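First big customer pitch, do I fly out or do a call?

femetti_founder
We're 3 people at Femetti and we've sent 87 cold emails since May. One bite: the purchasing lead at Bredwood will give me 12 minutes. In person it's a whole day of driving. Worth it?

oldsalesdog
Go! I drove out to El-Sayed for less than that and came home with a trial order.

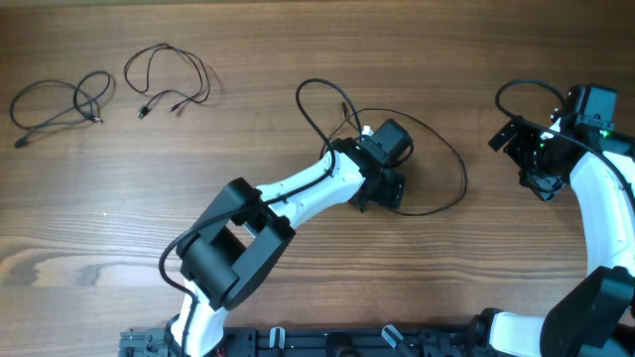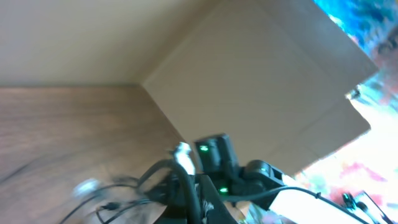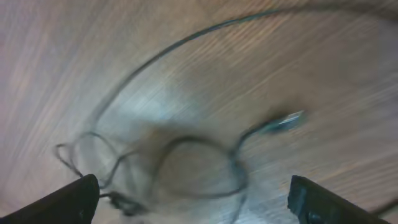
Replies, page 2

plistusent_kay
Gotta disagree with the dog. We burned 52 days of runway at Plistusent chasing meetings like that. Ask for a call first and see if they have a budget.

oldsalesdog
And if they say no on the call you've got nothing. Harder to brush off somebody sitting across the desk.

femetti_founder
Ok, I asked about budget and they do have one (yay!). Leaving at 5 am. Wish me luck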